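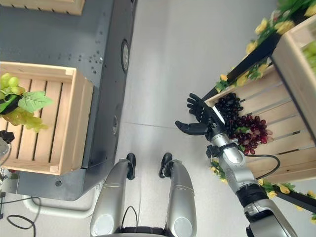
Department of Retail Display and Floral Design, Trirnaria Community College

Handout 6: Dressing a Produce Stand with Artificial Fruit and Garland
Instructor: Danilo Fajardo
Revised October 2020

Welcome back, everyone. Last week we spent nearly all our time on shelf heights and sight lines, and I promised that this week we would get to the part most of you signed up for, the dressing itself. I have tried to put down what I say in class more or less the way I say it, so if these notes wander a little, please forgive me and bring your questions to the workroom.

1. The stand and the crates

We work with a dark metal stand and light wooden crates, and I would like you to stay with that pairing for your first project even if you have grander ideas (save them for January, when the store window assignment comes around!). Pale slats against dark metal give you a contrast before you have put in a single piece of fruit. The gaps between the slats are useful too. They let a little of the color show from the side, and they give you somewhere to pass a wire.

Set your crates at different heights, one above another, and stand back before you fill anything. If a crate wobbles on its rail, fix it now. I have watched a good many students arrange a lovely crate and then have to empty it again to get at the base, and it is a sad thing to watch.

2. Grapes

Artificial grapes are the most forgiving fruit in the cupboard and I always start people on them. A bunch has a direction, with a wide shoulder and a narrow tail, and it will look right as long as you let it lie the way a heavy thing would lie. Put the shoulder toward the back and let the tail come forward.

In the lower crate, put your darkest purple next to the red-purple and let the two bunches touch. Colors that close together make each other look richer, and from across the room they read as one generous heap. Tuck a green leaf in among the red grapes. One leaf is plenty to begin with, and it should look as though it came along with the fruit. Keep your green grapes for the upper crate, where they have a little room to themselves and aren't fighting the dark ones for attention.

A word on quantity. Most beginners overfill. You can hide a rolled towel or some crumpled kraft paper under the fruit to raise it, and Adalberto Evangelista, who taught this course before me and whose old notes I still borrow from shamelessly, used to say that he had never once been asked what was at the bottom of the crate.

3. Yellow garland

For this stand we use two garlands of yellow flowers with green leaves. The upper one trails down toward the lower crate, so that the eye comes down with it and lands on the grapes. The lower one wraps along the stand itself and softens the metal. I am fond of yellow beside purple, and you will hear me go on about it in the color lecture as well.

Before you hang a garland, take it out of the bag and open every leaf and blossom with your fingers. They are packed flat and they will stay flat until somebody does this. It is dull work, so put some music on and do it together. Then fasten the top end first with green florist wire, let the rest drop, and only fasten the lower end when you like the curve. Please don't pull it tight! A garland needs some slack or it begins to look like a rope.

Turn a few blossoms outward and leave others half hidden behind the leaves. When you have finished, walk all the way past the stand on both sides, because shoppers hardly ever meet a display head on.

4. Care and storage

Dust the grapes with a soft, dry paintbrush. If they need more than that, use lukewarm water with a drop of dish soap and lay them on a towel overnight. Silk and paper flowers should not be washed at all. Grapes go back in the bins marked Dhanial, garlands in the long boxes marked Ukudell (those are the old supplier names and I have given up relabeling them). Wire ends get folded over before anything goes in a box, please, as I have the scratches to show for it.

5. For next time

Dress one stand, working in pairs, with two crates and two garlands. Write 500 words on the choices you made, and include one thing you tried and took out again. Sketches are very welcome and they don't have to be good. The chapter on color grouping in the course reader will help, particularly the pages on neighboring shades.

The workroom is Room 14, and the key is at the Hinder Building front desk. Leave your stand dressed when you finish so we can all walk around it together in class.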